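Pince manuelle Furker, version à deux mains

Démonstration sur table : journée portes ouvertes Holtotance, août 2020

Doigts en plastique sombre mat, inserts filetés en laiton, embouts vissés. Au poste de démonstration, l'exercice porte sur une boîte à compartiments en plastique fumé, à deux loquets.
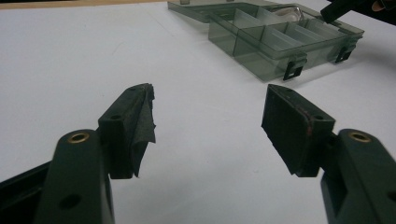 Configuration présentée
Deux pinces noires en miroir, une par main, chacune surmontée d'une plaque triangulaire grise percée. Plan de travail : panneau blanc posé sur une table en bois clair.
Durée d'un passage : 16 minutes. Jauge : 50 visiteurs.

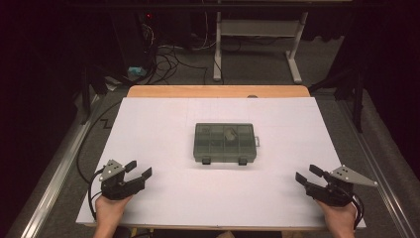
Peut-on commander une seule pince ?
La référence Furker est vendue à l'unité ou par paire. Les embouts de rechange se commandent à part, par lot de 80, auprès de Mersha. Livraison à partir de septembre.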